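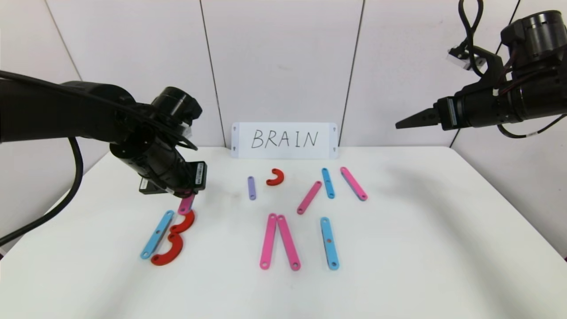
I've hung a lot of crooked stuff in my life. Coat racks, a spice shelf, a mirror that my brother-in-law still tilts his head at when he visits. The problem was always the same: two holes in the thing, two holes in the wall, and the two pairs just a hair off from each other. So this is how I do it now, using a coat rack as the job, but it works for anything that goes up on two screws.

What you need: a drill, a level, painter's tape, a pencil, screws, and wall anchors if you aren't going into studs. A tape measure is nice to have around, but you'll hardly touch it for the holes themselves (more on that in a second).

Step 1. Pick the height

Stand where you'll be standing when you use the rack and hold it up. Don't go by the number on some chart! I put my first one at a "standard" height I read somewhere, and my kids couldn't reach a single hook. Ours now sits at 53 inches and everybody in the house can get their own jacket down, which was the whole point.

Make one light pencil mark for the height, then check for switches and outlets straight above or below. Wires like to run up and down from those, so I shift sideways if I see one.

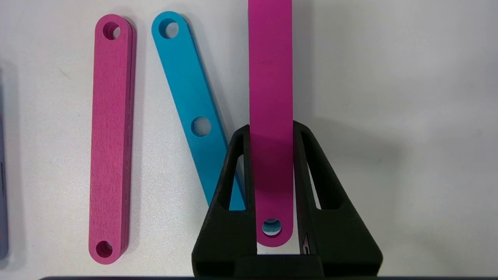
Step 2. Copy the holes with tape

Measuring between two holes is where I used to go wrong. You hook the tape measure on the edge of one hole, read it at the middle of the other, and you've lost a quarter inch before the drill is even out of the case. Anything with a round hole near each end, like the magenta-pink bar with the rounded ends, can be copied straight onto tape with no numbers at all. Lay a strip of painter's tape along the back of the piece, press it down over both holes, and poke a pencil through the middle of each one from the front. Peel it off slowly so it doesn't stretch.

My rack's holes are 18 inches apart according to the box, and the tape says a little less. I trust the tape.

One thing to watch: the strip came off the back, so if your holes aren't the same distance from the ends, draw an arrow on the tape pointing to the left side as you'll see it on the wall. I've flipped one. It's a dumb feeling.

Step 3. Level the tape

Stick the strip on the wall at your height mark and set the level so it runs through both pencil holes. Nudge the tape until the bubble is happy. Then press it down hard and check again, as pressing can shift it. 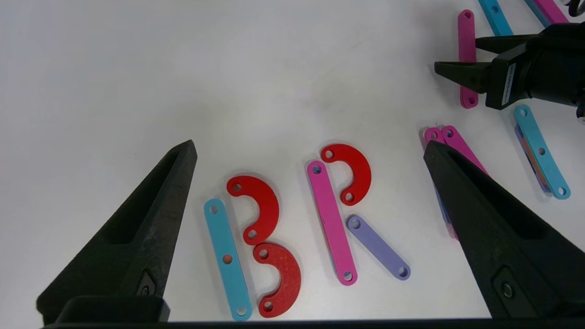
Step 4. Drill

Go right through the tape. It keeps the paint from chipping and stops the bit from wandering. Start slow, and hold the drill straight out from the wall – I get lazy on the second hole and it shows.

Tap the anchors in until they're flush. If one spins when you drive the screw, take it out and go up a size. Toothpicks and glue will not save you (I tried).

Step 5. Hang it

Drive both screws most of the way, check the level once more, then tighten a bit on each side in turn. Peel off whatever tape is peeking out, wipe away the pencil, and leave the heavy winter coats off until you've given each hook a good tug.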